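Tellomwood Athletic Club Opens Registration for August Preseason Camp

TELLOMWOOD, 11/04/2026 - Tellomwood Athletic Club today opened registration for its preseason football camp, to be held next August at the Rashidi Training Grounds. The camp will run for seven days and will accept 400 players from high school and junior college programs across the region.

The camp is intended for players who are preparing to compete for a roster spot in the fall. Morning sessions will cover position work, with separate groups for quarterbacks, receivers, linemen, linebackers, defensive backs and specialists. Afternoon sessions will be given to team drills, film review and conditioning. Full contact will not be permitted during the first two days.

Proson, the club's equipment partner, will supply practice jerseys and blocking sleds for all fields. Players are required to bring their own helmet, shoulder pads and cleats. Helmets will be inspected at check-in, and a player whose helmet does not pass will be limited to non-contact work until a replacement is fitted.

Breakfast, lunch and dinner are included in the registration fee. Families should list food allergies on the medical form, which must be signed by a parent or guardian for any player under 18.
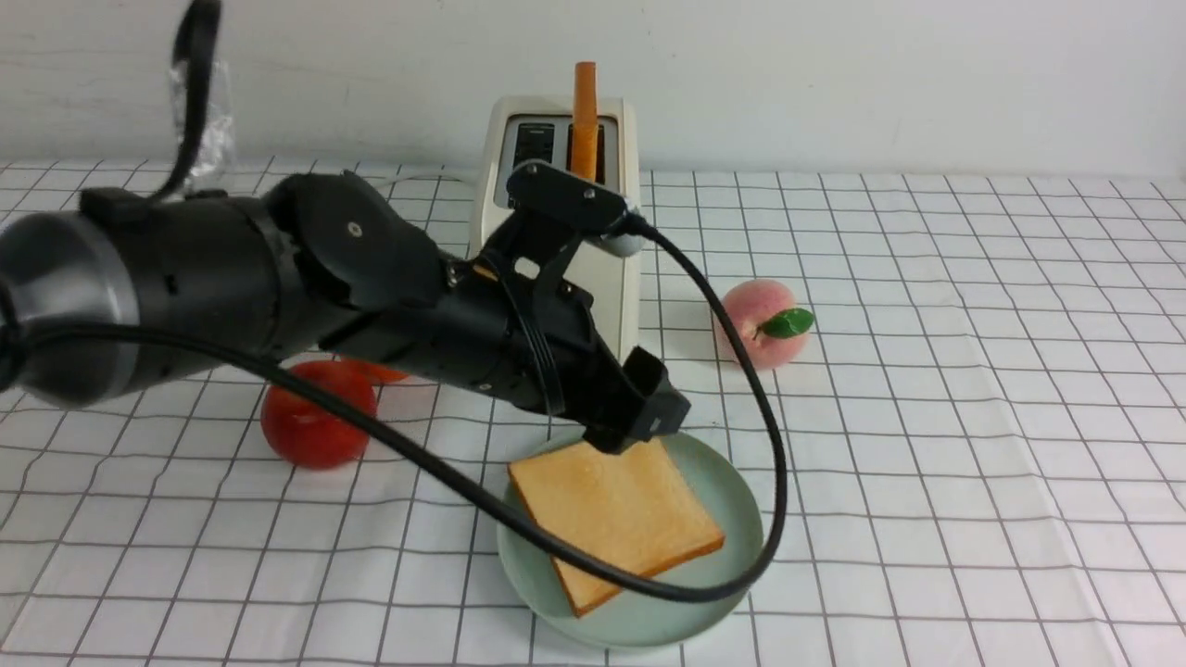
A slice of toast on a plate on a grid-patterned tablecloth.

The week will close with an intrasquad scrimmage at Skinach Field, which seats 2,000. Admission to the scrimmage will be free for families of registered players. Remaining seats will be offered to the public at the gate.

College coaches who wish to attend practices must apply for a sideline pass through the club office. Passes will be issued for the final three days of camp only, in keeping with the club's policy on player evaluation.

Registration will remain open until all places are filled. A waiting list will then be kept by position group. Deposits are refundable until 30 days before the first practice.

Forms, the daily schedule and directions to the Rashidi Training Grounds are available from the Tellomwood Athletic Club office during regular business hours.

Media contact: Communications Office, Tellomwood Athletic Club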